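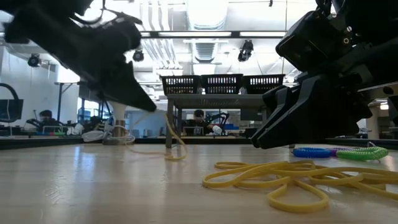

Why do things that stretch spring back?

Find a rubber band and give it a gentle pull. It gets longer and thinner, and you can feel it tugging at your fingers. Now let it relax. Back it goes to the size it was before! Something that does this is called elastic, and once you start looking for elastic things you'll find them all over the house: in your socks, in a hair bobble, round a bunch of spring onions, inside the waistband of your pyjamas.

So what is going on in there?

Rubber is made of very, very long chains of tiny particles. The chains are far too small to see, even with a good magnifying glass. When a rubber band is just lying about, its chains are all bunched up and muddled together like cooked spaghetti in a bowl. Pull the band and the chains straighten out. They don't stay like that, though, and as soon as you stop pulling they wriggle back into their muddle.

Why don't the chains just slide apart? They are joined to each other here and there by little links. The links hold on while the chains stretch, and that's how the band remembers its shape. Brilliant, isn't it?

Where does rubber come from?

Some of it comes from trees! If you make a thin cut in the bark of a rubber tree, a white milky juice called latex drips out. People collect it in cups and turn it into rubber. Other kinds of rubber are made in factories, starting with oil.

Coils are stretchy too
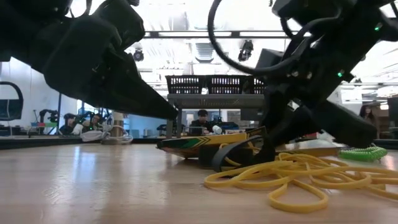 A coiled cord is a different sort of stretchy. Think of the curly cord on an old telephone, wound round and round in a tight spiral. When you pull one end, the plastic hardly gets any longer at all. The coils open up instead, each one by a tiny bit, and all those tiny bits add up to a surprisingly long cord. Let it go slack and the coils close up again. A metal spring works in the same way, and so does the toy kind that walks down stairs.

You can make your own coil. Wind a strip of paper tightly round a pencil, hold it there while you count to 50, then slide the pencil out. Pull the ends softly and watch the curls open.

Try it: the stretch test

You will need a thick rubber band, a thin rubber band, a ruler, a paper cup, some string, 14 marbles and a grown-up to make 2 holes near the rim of the cup.

Thread the string through the holes to make a handle, and hang the cup from the thin band. Hook the band over a door handle. Measure how long it is, then drop in the marbles one at a time and measure again after each one. Write the numbers down. Then do it all over again with the thick band. Which one stretched more? Can you guess why before you read on?

The thick band has more rubber in it, so there are more chains sharing the weight of the marbles, and each chain has less pulling to do.

Be kind to your eyes: never stretch a band near your face, and never ping one at anybody. Old bands can turn dry and crumbly and snap without warning, so pop those in the bin.

Written by Liesbeth Van Wijk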